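The second season of Rennie starts streaming in April, and the trailer went up over the weekend

January 19, 2025

If you spent any part of last spring trying to get your friends to watch a slow, sweet, slightly bad-tempered comedy about a small-town notary's office, there is good news. Rennie is coming back. The streaming service Zundum put the first full trailer for season two online on Saturday morning, and by dinnertime our inbox had more mail about it than we usually get about awards shows, which tells you something about the people who read this column (we love you, please never change).

The new season has 11 episodes, up from eight the first time around, and they will arrive one a week instead of all at once. That last part has already caused some grumbling. The first season landed in a single lump on a Thursday night, and plenty of viewers, this writer included, had finished the whole thing by Sunday and then had nothing to do but start over. A weekly schedule will carry the show well into the early summer, and it should give those of us who like to talk things over a chance to do so without somebody spoiling the last ten minutes.

For anyone who missed it, Rennie is set in Wulport, a harbor town that has one ferry, two bakeries that do not speak to each other, and a notary named Rennie who knows far more than she would like about everybody's wills, divorces and boat titles. The plot of the first season, to the extent there was one, followed a dispute over who owned the old ice house at the end of the pier. Really it was a show about people sitting in a waiting room. Some of its best scenes took place on a bench, between characters who had come in on different business and had known each other since kindergarten. It moved at its own pace, the jokes came in sideways, and there was a whole episode about a stapler that I still think about when I am doing the dishes.

The trailer runs a little over two minutes and gives away less than you might expect. We see the ice house with its windows fixed and a light on inside. We see Rennie driving, which she swore in the first season she would never do again, and we see her office with the furniture moved around, a small thing that made me sit up straight on the couch. There is a new character too, a woman in a green raincoat who steps off the ferry with three suitcases and asks the way to a street that does not seem to exist. The trailer does not tell us who she is. The last shot has the two bakers standing side by side at a window, looking at something we can't see, and if those two have made peace I am going to need a few minutes to myself.

Unditz, the production company behind the series, said in a statement that the writers wanted to "open the door of the office a little wider" this year and spend more time in the town. In the first season we hardly left the main street. Five of the new episodes were shot mostly outdoors, the company said, and one of them takes place entirely on the ferry during a fog delay. That one is already the episode I am looking forward to most, as a person who once spent a very long afternoon on a ferry in the fog with a bag of oranges and a stranger's accordion.

The statement also cleared up a question that has been going around since the fall, when word got out that Unditz was looking for extras. The company put out a call for local people to fill the background of a big town meeting, and it expected maybe a couple hundred replies. It got 900. There was no way to fit them all into the meeting hall, so the writers turned the meeting into an outdoor one, held on the ferry landing, and 720 of the people who had written in ended up on screen. You can see a bit of it in the trailer, in the wide shot with all the folding chairs. If you were one of them, please write and tell us where to look for you. We mean it.

It is worth remembering how unlikely all of this seemed a year ago. Rennie arrived with next to no advertising. Zundum tucked it into a row of other new comedies, between a dating show and something about competitive lawn care, and for the first couple of weeks hardly anyone seemed to have heard of it. What happened next was the old-fashioned kind of thing. People told their sisters. My own mother, who regards most television as a form of weather, called to ask whether I had seen "the one with the stamps," and then would not get off the phone until I promised to watch it. By the middle of the summer there were watch parties at public libraries and at least one knitting pattern for Rennie's brown cardigan, and the renewal was announced shortly after that.

Not everyone was charmed, and it is only fair to say so. Some reviewers found the first season thin, and there were complaints that the ice house story was dropped for two whole episodes in the middle and then wrapped up in a hurry. I have some sympathy with that. The finale did try to do four things at once, and the scene with the harbor master deserved more room than it got. Three extra episodes ought to help, as long as they are not all spent on the bench. (Though I would watch them all the same.)

There are a few other bits of news in the announcement. The theme song, that odd little tune played on what sounds like a toy piano, is staying, but it has been recorded again at a slightly slower speed. The opening titles are new. And Zundum says a short recap of the first season will be added to the service a week before the new one begins, for those who would like to refresh their memory and can't manage the full rewatch. Personally, I plan to do the full rewatch, with soup.

No word yet on a third season. The statement from Unditz talks about Wulport as "a town with plenty of doors left to knock on," which could mean a great deal or could mean only that somebody in the publicity office likes doors. The second season closes its story, the company says, so viewers should not have to worry about being left hanging on the pier if this turns out to be the end of the line. I was glad to read that. There have been too many shows lately that bowed out in the middle of a sentence.

In the meantime, our own little Rennie viewing circle will start up again with the first new episode. The plan is the same as last year: we post a short write-up the morning after each episode, you send in your thoughts, theories and complaints, and we run as many of them as we can fit at the end of the week. Several of you have asked whether we will once more be keeping a running tally of every pastry that appears on screen. We will. Corrections to last season's tally are still being accepted, and the argument over whether the thing in episode six was a turnover or a hand pie will be allowed to go on for as long as it needs to.

Letters about the show can be sent to the usual address, with the word "Wulport" somewhere in the subject line so that they land in the right folder. Please let us know if you would rather we did not print your name.
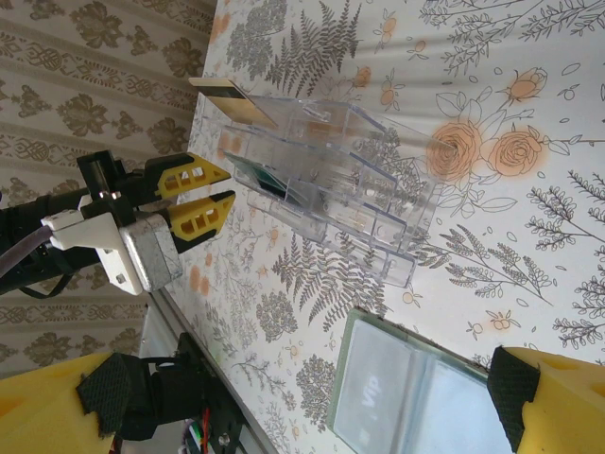 A clear tiered card holder on a flowered tablecloth.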